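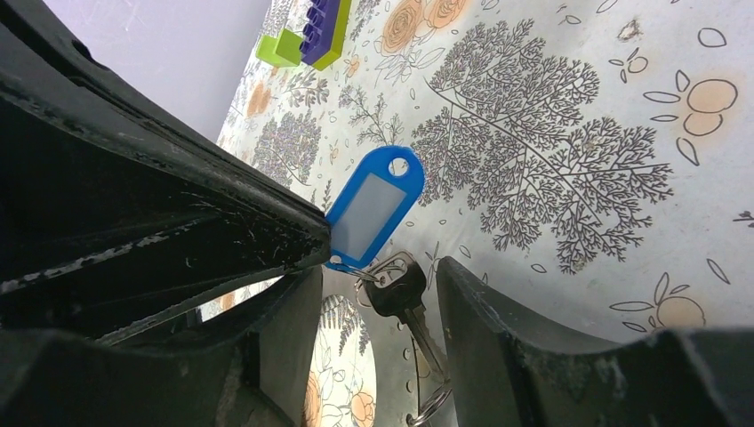

I got up at five this morning to read a fisheries agreement, and I had a great time. My sister thinks this is a cry for help. But bear with me, because the thing has a fight in it that I've been following since November and it finally got to the good part!

Quick catch-up if you're new. The draft would let boats from one side land their catch in the other side's ports without going through the full customs check twice. Sounds dull, right? Except that article 8 says any dispute goes to a joint panel, and the panel's rulings would be binding on the national parliament. So a group of backbenchers (from the governing party, which is what makes it so much fun) put down an amendment saying no ruling takes effect until the chamber has voted on it.

The government hated that. You could tell because the whips started giving interviews, and whips never give interviews.

I watched the whole debate on the stream with my dinner on my lap. The final count was 333 for the amendment, and it passed by 4. Four! I knocked over a glass of water. The minister stood up afterward and said the government would "reflect on the will of the house," which in my experience means they'll try to take it out again in the second reading, probably late in the evening when the galleries are empty.

I was swapping messages with Baltasar Cáceres the entire time. He used to clerk for a trade committee and he can explain a procedural motion so that you want to run out and tell people on the bus. His view is that the amendment is badly drafted. It says "ruling" but the treaty text says "determination," and he thinks a decent lawyer could drive a truck through that. I went back and checked, and he's right, it's "determination" all the way through, except once in the annex where somebody clearly forgot.

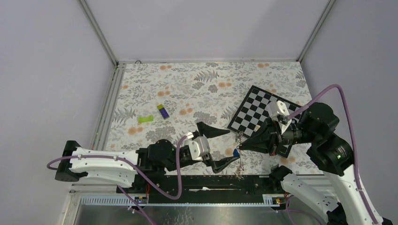
So what happens next? The way I read it, there are two roads. The government can accept the amendment and go back to the negotiators, who will be furious, since they were told in the spring that the text was closed. Or it can offer a softer version where parliament gets 90 days to object and silence counts as consent. I'd put my money on the second. Estela Aravena wrote a terrific piece on her own blog about how that kind of clause works out in other treaties, and she's pretty gloomy about it. Most parliaments let the clock run. They're busy, the papers are long, and the deadline lands in the middle of summer recess.

I'm a little more hopeful than she is. Those backbenchers didn't know they could win and now they do! That changes how people behave. You could see it on their faces when the tellers came back in, they were grinning like kids who'd gotten away with something.

A few of you asked after my last post why any of this matters if you don't own a boat. Fair question. For me it's the binding part. Whatever gets agreed for fish is going to be the model for trucks, farm goods and everything else that crosses that line, and the negotiators have pretty much said so. If parliament gets a say here, it'll be very hard to refuse it one later. If it doesn't, same thing the other way.

Some corrections from last time. Ultan Cullinane wrote in to point out that the upper chamber can delay the bill but can't kill it, and I had said it could do both. Thank you, Ultan, I've fixed the post. I also got the committee chair's party wrong (ouch) and that's fixed too.

I'm going to the public hearing in Breda when it's scheduled, train tickets permitting, and I'll take notes by hand since they made everybody put laptops away at the last one. If you're going, tell me in the comments and we can find a coffee place nearby beforehand. I'm also halfway through the annex on landing fees, and there's a footnote in there about herring quotas that I have so many thoughts on. Next post, I promise.

Search this blog Go

Get new posts by email. Enter your address and hit Subscribe. You can unsubscribe at any time.

© 2018 | Contact | Back to top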